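Clerulau Desk Cover Sheet, Light Gray: Review

Reviewed by Tove Mogensen

Rating: 4 out of 5

The Clerulau is a plain cover sheet for work tables. It has no print, no grid and no stitched edge. I bought it to protect a pale wooden bench top that had started to pick up pencil marks and glue, and I have used it daily since December.

Fitting

The sheet ships rolled in a tube. The instructions say to leave it flat for 2 hours before use. Mine needed the whole night with books on the corners, and one corner still lifted slightly the next morning. After that it stayed down without tape. A Holmgren mat I used before this one never lost its curl, so I count this as acceptable.

Cutting to size is simple. Use a steel rule and a fresh blade, and make several light passes. The material does not tear, but a dull blade leaves a fuzzy edge - I had to redo the first side.

Size

The large version is 86 cm on the long side. My bench is deeper than the sheet, so a strip of wood stays uncovered along the back. I keep jars and a lamp there. Anyone who wants full coverage should measure first, as the maker does not sell a wider roll.

Surface

The finish is matte. Under a desk lamp there is no glare, and small dark parts are easy to find against it. The color is a very light gray, close to white in daylight. The drawback is that specks show. Eraser crumbs and dust are visible as soon as they land, and I wipe the sheet more often than I wiped the bare wood.

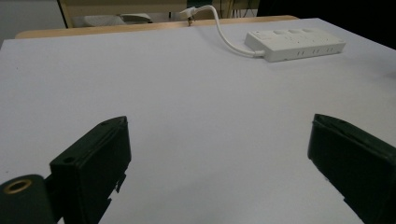

Cleaning

A damp cloth removes pencil and most water-based glue. Ballpoint needs a little rubbing alcohol. Permanent marker left a faint shadow that I have not been able to remove.

Price and alternatives

I paid 34 dollars. The Nolico equivalent costs less but has a glossy face, and the Davent is thicker and harder to cut. For drawing and small assembly work I would buy the Clerulau again - for knife work, get a proper cutting mat.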